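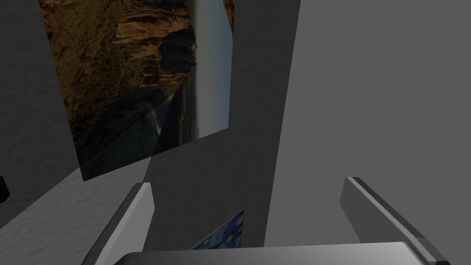 How to hang a big heavy picture so it stays up and stays level

Quick version of what I do, typed up because I keep getting the same emails. This is for large framed stuff on ordinary drywall. Brick and plaster at the bottom, short.

What you need

Tape measure. Pencil. Level, the longer the better. Stud finder, or a strong magnet. Drill and bits. Two hooks or screws rated for the weight. Painter's tape. Bathroom scale. Somebody to hold the other end.

Skip the sticky strips. Fine for a kid's drawing, not for this.

Step 1. Weigh it

Stand on the scale, write it down. Stand on it again holding the picture. Subtract. Mine came out at nearly 25 pounds, which I would have guessed was more like half that. Glass is the heavy part.

Whatever number you get, buy hardware rated for double. The rating on the packet assumes a perfect wall and you don't have one.

Step 2. Check the back

Look at what's holding the thing before you trust it. Old wire gets brittle, and little screw eyes pull out of soft frames. If the wire looks fuzzy or kinked, replace it. D-rings screwed flat to the sides are better for anything wide. I go a third of the way down from the top, one each side, same height. Measure from the top edge both times, not once from the top and once from the bottom like I did.

Stick a felt pad on each bottom corner. Keeps it off the paint and stops it sliding.

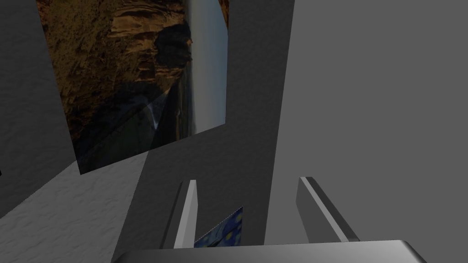 Step 3. Pick the height

Gallery rule is the middle of the picture at eye level. Ok for a hallway. Over a couch go lower, a hand's width or two above the back. Most people hang everything too high, me included, for years.

Cut a piece of kraft paper the same size and tape it up. Leave it overnight. Walk past it in the morning, sit down, look at it from the chair you really use. Moving paper is free. Desmond Whitfield, who taught me half of this, leaves his up for a week – I don't have the patience.

Step 4. Find the studs

Run the finder across slowly, mark both edges of each stud, then do it again an inch lower. If the marks dont line up, do it a third time. Or drag a magnet until it grabs a drywall screw, same result, cheaper.

Tap a thin nail in where it'll be hidden to make sure. Solid resistance, good. Pops straight through, wrong spot, move over.

No stud where you want one? Toggle bolts. Not the plastic plugs that come in the bag. Throw those out.

And check for wires. Never drill straight above or below an outlet or switch.

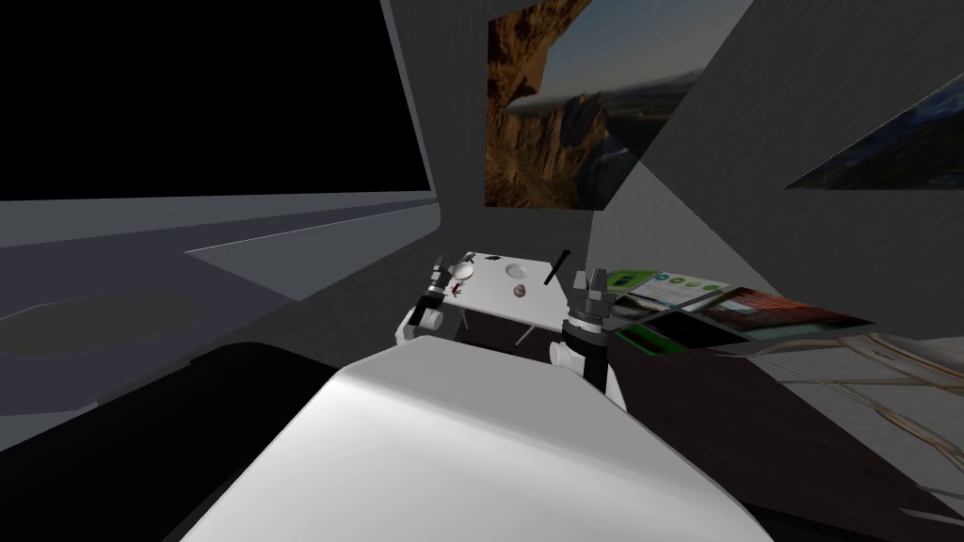
Cables usually run straight up and down from the box, so a hand's width to the side is the bare minimum and more is better. If your finder has a live wire mode, use it, but don't bet your life on it.

Step 5. Mark the holes

Run painter's tape across the back of the frame from ring to ring. Poke a pencil through at each ring. Peel it off, stick it on the wall, put the level on it. Now your holes are exactly the right distance apart and no math. Best trick on this page.

Remember the rings sit below the top of the frame. Everybody forgets, and the picture ends up higher than teh paper was.

Step 6. Drill and hang

Pilot hole first, thinner than the screw. Drive the screw until there's just enough sticking out to catch the ring. Angle it down into the wall very slightly.
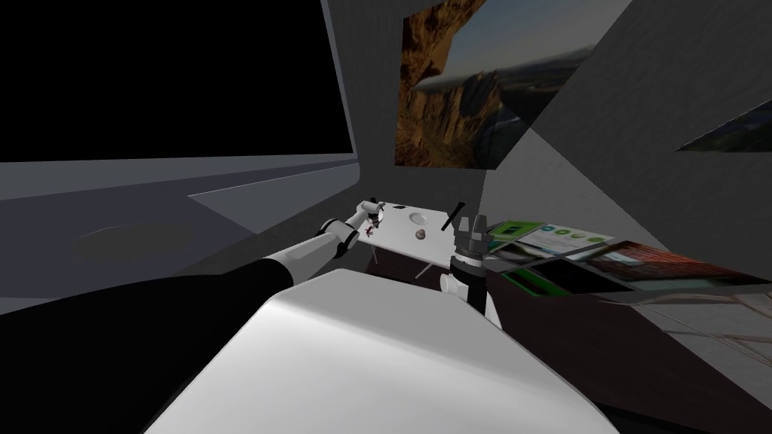 Lift together, one person each side, and lower it on slowly. Left ring, then right. Let go a bit at a time with your hands still under it. Then level on top of the frame, not on the glass.

Still off? A wrap of tape around the low screw will bring that side up a hair. For more than that, redo the hole.

Brick and plaster

Brick: masonry bit, hammer setting, wall plug, go into the brick if it's sound. Vacuum the dust out of the hole before the plug goes in.

Old plaster: tape over the spot, drill slow, no hammering. It cracks. Yolanda Bellamy wrote in to say a dab of filler in the hole first helps with crumbly edges, haven't tried it yet.

Check the screws again after a month or so. If one has sagged, take the picture down that day.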